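**dostance-screening** — tables + scripts for the cervical screening distance question. README is a work in progress, sorry about the state of it.

Short version: does living far from a clinic mean you come back later for follow-up? One row per clinic-quarter. No patient-level data in here, please don't ask.

## What's in the folder

- `clinics.csv` — 138 clinics, one row each. ID, district, opening hours band, lab yes/no
- `returns.csv` — counts by quarter. Screened, recalled, came back
- `travel.csv` — median travel minutes, from the Ngui road file
- `build.py` — joins the three. Run this first
- `check.py` — prints the rows that look wrong. There will be some

## Columns that trip people up

`recalled` = letter or call went out. Doesn't mean anyone got it.

`returned` = seen again inside 200 days. Older exports used a shorter window, those are in `old/` and should not be mixed in. I mixed them in once. Took a week to find.

`age_band` is age at first visit. Not at follow-up.

`hpv_test` blank means not recorded. Blank is not zero!! `build.py` keeps it blank, Excel may not.

## Missing stuff

439 clinic-quarters have no return count. Mostly the coast clinics, where the paper registers were never typed up. They're left out of the rates, still in the raw table. If you want to fill them in, do it in your own copy and say so in the write-up.

Hadach district changed its boundary partway thru. Old code kept in `district_old`. Use that one for trends.

Small cells: any count under 2 is blanked before release. So row sums won't match the totals — expected, not a bug.

## Running it

```
pip install -r requirements.txt
python build.py --in raw --out out
python check.py out
```

Fast on a laptop. If it hangs it's the travel join, delete the cache folder and go again.

## Don't use it for

- ranking clinics. Numbers are too small at most of them
- death rates. Not in here, go to the registry
- anything about a named person or a named nurse

## License and credit

Free for non-commercial use. Cite as "Dostance screening tables" plus the version in `VERSION`. Lab codes came from the Cukine list, cite that seperately.

## Changes

- January: travel times redone, ferry routes added
- before that: see the git log
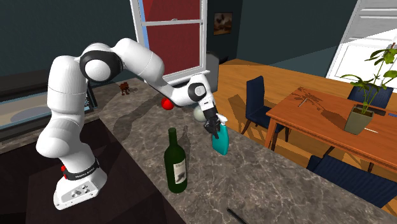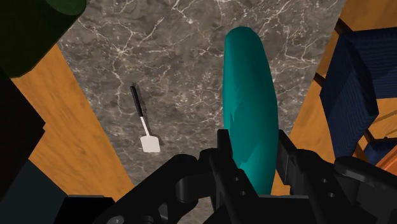 ## Notes from users

Raili Koskela: The 200 day cutoff hurts the island clinics more than the README lets on. Their lab results come back late, so the recall goes out late too, and the clock in `returns.csv` starts from the first visit. I reran it starting from the recall date and a good part of the distance effect went away. Could you ship both versions? I can send my patch, it only touches `build.py`.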